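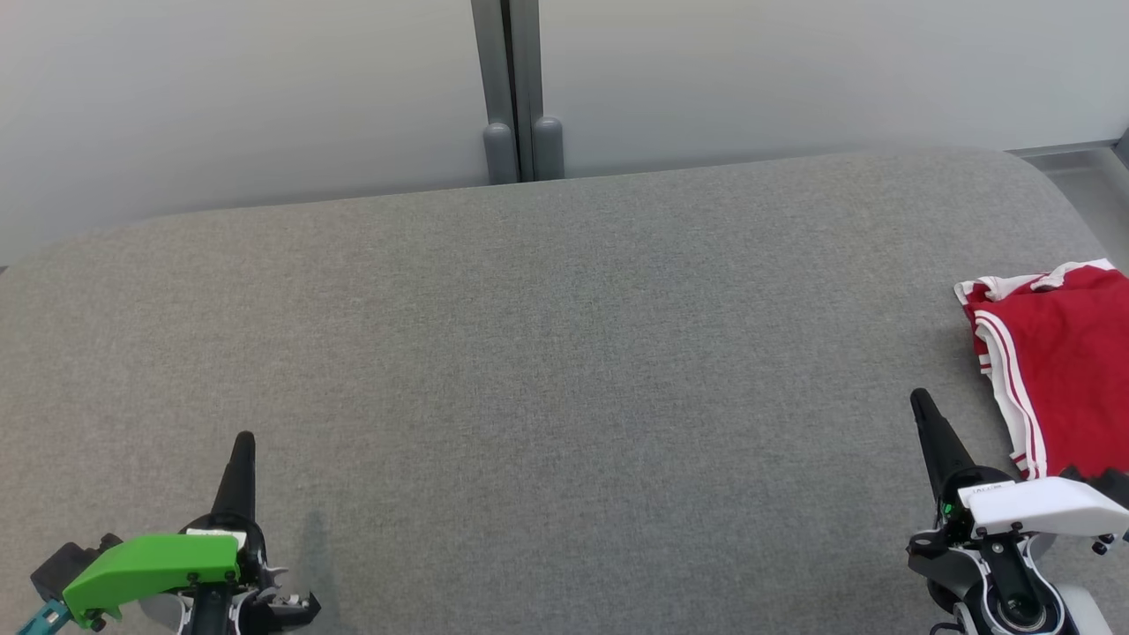
Danberg 가구 원단 공장 견학기

2018년 4월 27일, Danberg 공장 공개일에 다녀왔다. 소파와 벤치에 쓰는 직물을 짜는 곳으로, 일 년에 두 번, 봄과 가을에 공장을 연다. 나는 작은 천갈이 공방을 하고 있어서 원단은 늘 견본책으로만 골랐다. 짜는 과정을 처음부터 끝까지 본 것은 이번이 처음이다.

가는 길

역에서 공장까지는 버스로 갔다. 배차가 뜸해서 한 대를 놓치면 오래 기다려야 한다. 정류장 이름이 공장 이름과 달라 기사에게 물어보고 내렸다. 정문에서 이름을 확인하고 방문증과 귀마개를 받았다. 굽 있는 신발은 입장이 안 되고, 가방은 사물함에 넣어야 한다. 외투도 벗어 두는 편이 낫다. 방적실 안은 습도를 높게 유지해서 금방 더워진다.

접수가 끝나고 대기실에서 조를 나누었다. 우리 조는 대부분 업계 사람이었고 디자인과 학생도 몇 있었다. 안내는 생산부의 Margit Pintér 씨가 맡았다. 영어로 진행했고 어려운 용어는 칠판에 적어 주었다.

원사 창고

첫 순서는 원사 창고였다. 양모, 폴리에스터, 혼방사가 구역별로 쌓여 있고 로트 번호가 붙어 있다. 같은 회색이라도 로트가 바뀌면 색이 조금 달라져서 한 주문에는 한 로트만 쓴다고 한다. 우리 공방에서도 의자 두 개를 따로 주문받아 작업했다가 색이 안 맞아 다시 한 적이 있다. 그 뒤로는 원단을 넉넉히 사 두는데, 공장에서도 같은 이유로 여유분을 둔다는 설명을 들었다.

멜란지 원단 이야기가 길었다. 회색 멜란지는 회색 실로 짜는 것이 보통이라고 생각하기 쉬운데, 이곳에서는 염색한 섬유 여러 색을 방적 전에 섞는다. 섞는 비율은 공개하지 않는다. 누가 물어봤지만 Pintér 씨는 웃고 넘어갔다.

직조실

직조실에 들어가기 전에 귀마개를 다시 확인했다. 안에서는 설명이 거의 들리지 않으므로 밖에서 먼저 듣고 들어간다. 경사를 거는 작업이 제일 오래 걸린다고 한다. 우리가 본 기계에는 좁은 폭의 시험 원단이 걸려 있었는데 경사가 1,435올이었다. 옆에서 작업자가 끊어진 실을 찾아 잇고 있었다. 손이 너무 빨라서 어떤 매듭인지 알아보지 못했다.

학생 한 명이 기계 한 대가 하루에 얼마나 짜는지 물었다. 원단 종류에 따라 차이가 커서 한마디로 말하기 어렵다고 했다. 촘촘한 벤치용 원단은 느리고 성긴 커튼용은 빠르다.

가공과 검사

짠 원단은 세척과 열처리를 거쳐 검사대로 간다. 검사대는 뒤에서 불을 비추는 방식이다. 흠이 있는 자리에는 가장자리에 표시 실을 단다. 원단을 받으면 옆에 짧은 실이 달려 있을 때가 있는데 그것이 이 표시다. 재단할 때 그 줄을 피하면 된다. 오래 써 왔으면서 정확한 뜻은 몰랐다.

마모 시험실은 작지만 가장 재미있었다. 둥글게 자른 원단을 시험기에 물리고 계속 문지른다. 벽에는 시험이 끝난 조각들이 붙어 있었다. 시험 담당인 Đức Âu 씨는 마모 횟수만 보고 원단을 고르지 말라고 했다. 집에서 쓰는 의자는 닳기 전에 보풀 때문에 보기 싫어지는 경우가 더 많다고 한다. 보풀 등급은 견본책 뒷면에 작게 적혀 있다. 돌아와서 우리 견본책을 확인해 보니 정말 있었다.

모서리 씌우기 시연

점심 뒤에는 천갈이 시연이 있었다. 모서리가 둥근 벤치 상판에 원단을 씌우는 작업으로, Valdemar Overgaard 씨가 맡았다. 순서는 내가 하는 것과 비슷했다. 긴 변의 가운데를 먼저 고정하고 바깥쪽으로 나가며, 모서리는 마지막에 한다. 다른 점은 모서리 주름을 잡기 전에 스팀을 한 번 주는 것이었다. 양모가 많이 들어간 원단은 이렇게 하면 주름을 거의 없앨 수 있다. 폴리에스터 비율이 높으면 효과가 적고 번들거릴 수 있으니 자투리에 먼저 해 보라고 했다.

결 방향에 대한 질문도 나왔다. 무늬가 없는 원단도 결이 있어서, 상판 두 개를 나란히 놓을 때는 방향을 맞춰야 한다. 뒷면에 분필로 화살표를 그려 두는 것이 제일 확실하다.

매장

마지막은 공장 매장이다. 단종 원단과 자투리를 판다. Kollero 계열 473번 회색이 남아 있어서 3미터를 샀다. 일반 매장보다 싸지만 교환은 안 된다. 카드 결제가 되고, 긴 원단은 심에 말아 준다. 접어 달라고 하면 접어 주는데 자국이 남으니 말아서 가져오는 것이 좋다.

다음에 갈 사람을 위해 적어 둔다. 신청은 홈페이지에서 받고 금방 마감된다. 사진은 대기실과 매장에서만 찍을 수 있고 직조실에서는 안 된다. 구내식당은 견학자도 이용할 수 있다. 나는 수프와 빵을 먹었고 맛은 보통이었다. 6월에는 염색 공정만 따로 보는 견학이 있다고 해서 대기자 명단에 이름을 올려 두었다.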